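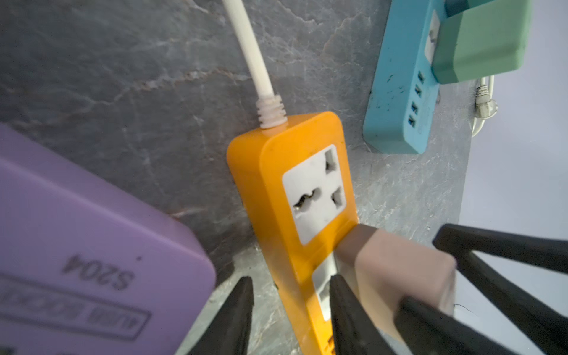

An orange power strip with white sockets.

May
By Jummai Olatunji

About Rikcombe

Rikcombe is a small firm that looks after rented workspaces for their owners. We started in a single room above a bakery on Killero Street and now manage 40 units across town. There are 8 of us in the office, plus the trades we call on for plumbing, locks and paint.

Most of our tenants are one- or two-person businesses: bookkeepers, tailors, tutors, a piano tuner. They want a room with good light, a door that locks and a bill they can read. We write one lease for everyone. It runs six pages and says what you pay, when you pay it and how to leave.

What we do for owners

We find tenants, collect rent, handle repairs and send a statement each month. Owners get a call before we spend money on anything beyond routine upkeep. We don't charge for empty units.

Every room is checked between tenants. We go over the windows, locks, heating and outlets, and write down what needs fixing. The owner and the new tenant both get a copy of the list. 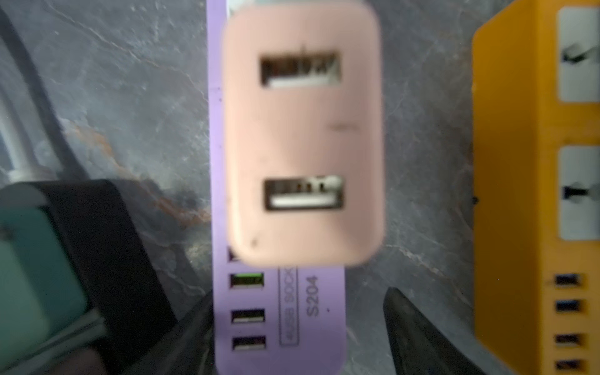 Our buildings

Usman House is our oldest building and has the largest rooms. It has a freight elevator and a loading door on the alley side. The Rerera is newer and quieter, with a shared kitchen on each floor and bike parking in back. We also look after a row of storefronts on Killero Street, which come up for rent less often.

Visiting us

The office opens at 8 and someone answers the phone until 6. If you want to see a room, call ahead and we will meet you at the building. Tenants can drop off keys after hours in the slot to the left of our front door.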